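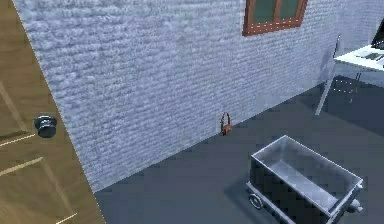

Teristhorpe Evening Walking Club

I moved to Teristhorpe in April and I knew only one person, my landlord. I am shy when I must speak English, so I joined the walking club. We walk 11 kilometers, always slowly, and people talk the whole way. At the first walk I prepared three questions on a small paper. I used one of them! After it, Wilmer Cuervo told me the long story of his knee, and I learned the word "limp."

Next week we go to Tamayo by the old river road. I still make mistakes with "in" and "on," but my shoes are better now, and I will bring the bread with cheese again.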